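Chapter 7
Checking a Robot Cell Before It Moves

At the Tresdale training center, Jyoti Semwal asks every new student the same question: where can the arm reach? Most of them point to the object it should pick up. Few of them point to the furniture near it. The rules of good practice start from the furniture.

In this chapter we study how to write a clearance check, first in simulation and later at a real bench. A check must name every fixed surface inside the reach of the arm. It must also say which view was used, for the reason that one view can hide what another one shows. 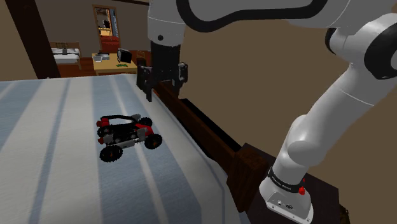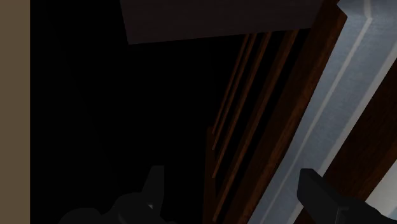

Figure 7.1. Simulated bedroom task. First view: the arm and open gripper with the bed and a toy vehicle. Second view: the two gripper fingers, wooden beams and striped surface.

Before you read Section 7.1, take a sheet of paper and write down the fixed parts you find in each view. Keep the two lists separate. In Section 7.3 we will compare them with the form used by Lurdes Arruda, which gives one row to each surface and leaves the last column for the signature of the person who made the check.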